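分享 18　评论 2

Riltstead 楼公共房间窗帘与遮光更换项目
中期进展报告

提交对象：Gallagher 小额修缮资助办公室
报告日期：12/28/23

一、先说结论

贵处上次来信提醒，报告应当把结论放在前面，以免读者翻到附件才发现工程还没做完。我们照办：工程还没做完。

获批的窗帘一共18幅，现已全部到货，大部分已经挂上，其中又有大部分挂在了正确的窗户上。资助款用去59%，剩余部分主要留给轨道、尾款和改短下摆的费用。剩下没装的两扇窗都在楼梯转角，位置较高，需要用到一架我们眼下还借不到的梯子。预计延后的时间不长，具体见第六部分，那里有一个我们自己也比较相信的日程。

没有发生需要立即上报的事故。一截旧窗帘杆在拆卸时落入暖气片后面，目前仍在那里，我们认为它对取暖没有影响，对士气影响有限。

二、项目背景（给新接手此案的同事）

Riltstead 楼的公共房间原先挂着一批来历不明的窗帘。年纪最大的几幅印着帆船，颜色已经褪得差不多，船还在，海没有了。另有几幅长度不够，离窗台差着一个手掌，冬天漏风，夏天漏光，一年四季都显得像是借来的。还有一扇窗常年用硬纸板挡着，纸板上写有“临时”两字，字迹也已经很淡。

申请阶段我们做过一次住户问卷，收回64份。意见集中在三件事上：下午太晃眼；冬天靠窗坐着冷；窗帘拉起来的声音像在拆房子。另有若干份问卷借机谈了垃圾房和楼下的自行车，我们已另行转交，本报告不展开。有一份只写了“把船留下”，没有署名。我们留了一幅帆船，洗过以后收进储物柜，洗完以后连船也不太看得清了。

当时获批的方案很简单：统一换成米色落地帘，更换轨道，个别需要放投影的房间加一层深色布。方案写了一页半，执行起来写满了一个本子。

三、到货与验收

布料和缝制由 Dreden 承接。选样时桌上摆出来的米色有“燕麦”“沙岸”“生麻”和“晨雾”，四块放在一起，在场的人看法很多；分开来拿到窗前，就没有人说得出手里是哪一块。最后定的是“沙岸”，理由是它排在最上面。

成品比合同日期晚到，Dreden 为此道歉，并多送了一包挂钩。挂钩的型号与我们的轨道不符，但心意收到了。

验收时逐幅量了长度。我们自己在申请书里把多功能室的窗高量错了，量的人从窗框上沿量起，做的人从轨道量起，两边都很认真。结果是有几幅偏长，拖在地上，看上去颇有剧院气派，也很适合扫灰。这几幅需要改短，费用在原预算的“零星支出”里可以消化，不另行申请。

轨道用的是 Skarari 牌的静音款。“静音”一词应理解为相对而言。与旧轨道相比，新轨道确实安静，拉动时的声音从拆房子降到了搬椅子。住户普遍认为可以接受，唯一的反对意见来自隔壁房间一位习惯用旧轨道的响声判断开饭时间的住户。

四、各房间进展

1. 阅览角

已完成。旧窗帘拆下时掉出一枚书签和一张很早以前的借书单。书已经无从追讨。新窗帘挂上后，靠窗的那张沙发重新有人坐了，现在的问题是谁坐。我们不打算介入。

2. 公共厨房

已完成，但与申请书略有出入。原计划在厨房也用落地帘，挂上去当天就有人指出，它的下摆与灶台距离不妥。指出的人说得对。我们把它改成了到窗台的短帘，裁下来的布做成了两块隔热垫，其中一块已经有了焦痕，可见确实在使用。

3. 洗衣间

已完成。洗衣间的窗户是磨砂玻璃，是否需要窗帘，申请时就有争论。支持的一方说这样显得整齐，反对的一方说没有人会去看洗衣间的整齐。后来折中，只挂了一边。我们承认，这个结果双方都不太满意。

4. 多功能室

多功能室是本项目里花时间最多的房间，也是住户意见最多的房间。它的窗户对着外面一大片平屋顶。晴天里那片屋顶白得发亮，光从下往上照进来，传统上用来挡太阳的办法，比如坐低一点，在这里恰好没有用。问卷里的“晃眼”有一多半说的就是它。

我们在申请书里把这种光写成“来自邻近表面的反射光”，贵处批注“请说明是什么表面”。当时的答复是“屋顶”，现在想来过于简略。
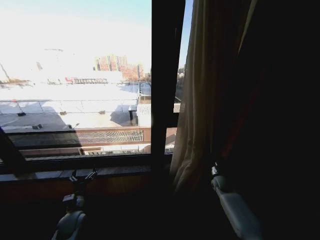 多功能室窗口，晴天。米色窗帘垂在窗的右侧，外面是那片屋顶。

可以看出，屋顶离窗近的一半落在阴影里，颜色发灰，远的一半亮得几乎看不出细节。窗帘拉开的时候，室内越暗，对比就越厉害，坐在里面的人要么看得清窗外，要么看得清手里的东西。以往打牌的住户选择看窗外，所以牌打得不好；至少他们是这样解释的。

换上米色帘以后，情况有明显好转。帘子全部拉上时，光线变成一种温和的奶茶色，看书、打牌、填表都够用。帘子只拉一半时，仍有一道光落在长桌的一头，那一头现在成了晒橘子皮的地方。

深色布的作用主要在放映时。第一次试映，片头字幕看得很清楚，放到一场雪景时，大家发现深色布与米色帘之间留了一条缝，外面的屋顶也来参加了演出。我们随后把布往里移了一掌宽，缝隙小了，雪景也暗了，目前属于可以看懂剧情的程度。

另有一项出乎意料的反馈。窗帘换好以后，有几位住户要求白天不要把它拉上，说这扇窗看得见远处那些砖红色调的高楼，还有工地的吊车，看惯了。他们在问卷里写的是“晃眼”，我们按“晃眼”办了，现在他们说晃眼归晃眼，景还是要看的。我们在墙上贴了一张拉帘时间表，下午拉上，其余时间拉开，放映另算。时间表贴出后不久就有人用铅笔在旁边加了一行“阴天除外”，字写得很工整，我们予以采纳。

5. 楼梯转角

未完成，原因见第一部分的梯子。补充一点：我们曾试图用一架较矮的梯子加一张结实的桌子来解决，搭好以后站在下面看了一会儿，然后把桌子搬回去了。

五、资金使用

已支出部分占资助总额的59%，包括布料和缝制的首付款、全部轨道、拆除旧杆的工费，以及墙面补洞的材料。补洞一项略超预期。旧窗帘杆的固定方式非常有信念，每拆一个螺丝都带下来一块墙皮，里面又露出更早一代窗帘留下的孔。有一面墙前后换过的窗帘，恐怕比换过的住户还多。

未支出部分计划用于：Dreden 的尾款；楼梯转角的安装；偏长窗帘的改短；以及一次清洗。清洗原定在项目结束后一年进行，但厨房那幅已经等不了那么久。

省下来的钱也有一笔。原预算里列了窗帘绑带，报价高得让人不安，每条绑带的单价接近一顿像样的晚饭。后来用裁下来的边角料自己缝，缝得有宽有窄，挂起来并不难看，远看还像是故意的。这笔余款请贵处指示，是退回，还是可以并入改短的费用。我们的倾向写在这里恐怕不太得体，不过改短确实要花钱。

发票已按贵处要求编号。其中一张在洗衣间里洗过一次，数字仍可辨认，Dreden 答应补开，补开的那张到后会替换进去。

六、下一步安排

梯子：已向维修公司询价，对方说年后可以带梯子和会爬梯子的人一起来。两样都需要，我们一并订了。

改短：偏长的几幅已用别针标出位置，别针请勿取下。上一次取下别针的人是出于好意，觉得扎手。位置已重新量过，这回是从轨道量起。

深色布：准备在靠墙一侧加粘扣，让它贴住墙面，免得风一吹又漏出一线光。粘扣已买，颜色是白的，贴在深色布上会很醒目，打算用记号笔涂一遍。如果涂得不好看，就说是标记。

使用说明：为每个房间写一张小卡片，说明往哪边拉、用多大力。听上去多余，但 Skarari 轨道的滑轮经不起猛拽，第一周已经拽脱了一个，拽的人坚持说它自己要下来的。滑轮已装回。

回访问卷：装完以后再发一次，题目减到四题，末尾留一栏“其他”。我们清楚这一栏会收到什么，还是决定留着。

七、风险

梯子不来。

梯子来了，转角的墙面同样是老墙，补洞的材料可能还要再买一桶。

住户对“沙岸”产生厌倦。目前已有一位住户表示它更像“燕麦”，我们没有把样布拿出来对质。

多功能室窗外的屋顶若有一天重新刷漆，反光情况会改变，可能变好，也可能变得更白。我们对此没有任何办法，列在这里是应贵处“请列出外部风险”的要求。

八、需要贵处回复的事项

请就以下几点给我们一个书面意见：绑带余款如何处理；厨房由落地帘改为短帘是否需要补一份变更说明；洗衣间只挂一边，在验收表上应当填“已完成”还是“部分完成”。最后这一项我们内部填过两次，两次不一样，现在表上用的是铅笔。

另外，贵处上次提出想在结案时看到“改造前后对比”。改造后的样子随时可以补，改造前的资料只找到一张聚餐时留下的照片，前景是一盆凉拌黄瓜，帆船窗帘在后面，露出一个角。如果可以算数，下期一并附上。

Riltstead 楼公共房间修缮小组

附件目录：
甲　已付款项清单及发票（其中一张待替换）
乙　各房间窗户尺寸，修订版
丙　拉帘时间表，含铅笔增补

评论 2

分享 18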